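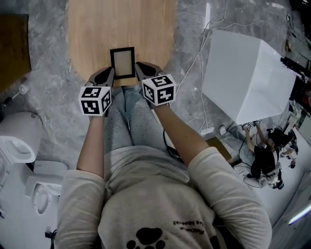
What do you do with a picture frame that's been sitting in a drawer for years? Bring it along to the frame swap at the Osholm Rooms, where you can trade it for another one or get help putting something in it.

I went along to the May swap, partly to write it up for this page and partly (mostly, if I'm being fair to the truth) to get rid of a box of frames I've carried through two house moves. I came home with a box of frames. They're different frames, though, and I like these ones!

The swap was set up by Jade Fehr, who used to run the card shop on Younis Street and still can't walk past a frame without turning it over to look at the back. She'd hoped for 20 people. There was a queue down the steps when the doors opened at ten, and the first table, the one with the small black frames on it, had been picked over before I'd got my coat off. Small black ones are what everybody wants, apparently. They suit nearly any picture and they don't shout on a shelf.

It works like this. You bring in up to three frames, they get a quick look over for cracked glass and wobbly joints, and you're given a paper token for each. Then you spend your tokens. A big frame costs the same as a tiny one, which caused a bit of muttering from a man who had brought a huge gilt thing with corners like cauliflowers, but it went within five minutes to a woman who was thrilled with it and he cheered up after that. By closing time 300 frames had changed hands, and the leftovers have gone into the cupboard for next time.

The bit I liked best was the mending and mounting corner, run by Jaxon Lemieux. He had a stack of mount card in creams and off-whites and he'd cut you a piece while you waited, for whatever you felt like dropping in the tin. I'd brought a postcard that belonged to my gran, and it had been rattling about behind glass far too big for it. He asked me what colour the paper was on the back, which I thought was an odd question, and then cut a cream mount to match - it looks lovely now, and I've put it by the kettle.

He also showed a few of us how to stop a little frame falling on its face, and that was worth the trip by itself. Mine has been toppling off the windowsill since I got it. You hold it upright by both sides, close to the edge of the table, and look at where the bottom touches. If there's daylight under one corner, the strut at the back has probably bent, and you can ease it straight with your thumbs. If the frame sits flat and still goes over, the strut is opening too far, so you tie a short bit of ribbon between it and the backing board. I've done mine with a scrap of green ribbon off a birthday present. It has stayed up so far, even with the cat about.

There was a fair bit of chat about glass as well. Jade's view is that you should clean it before the picture goes anywhere near it, with a barely damp cloth and then a dry one, and let it sit for a few minutes before you close everything up. She's also firmly against sticky tape on photographs and had a small pile of ruined corners to make her point. I went rather quiet during that part and thought about my own albums.

Tea was from the hatch, with a very good ginger cake, and the Movov bakery sent over two trays of cheese rolls that didn't last. Nosov, the hardware shop by the bridge, gave a tub of picture hooks and panel pins, and they've said they'll top it up for the next one. The tin took enough to pay for the hall and a new blade for the mount cutter, with a bit to spare.

The next swap is pencilled in for the autumn, same room, doors at ten in the morning. Larger frames are welcome, but please wrap any loose glass in newspaper and write GLASS on it, as one lady found the edge of a pane with her finger and had to sit down with a plaster and a cup of tea. They're short of square frames and anything oval. They've got more than enough clip frames, so perhaps leave those at home.

Jade is also looking for a dry place to store the mount card between sessions. If you've got a shelf going spare, put a note through the door at the Osholm Rooms with your phone number on it. Small black frames can be handed in at the same door any weekday before noon, and there's already a list of people waiting for them.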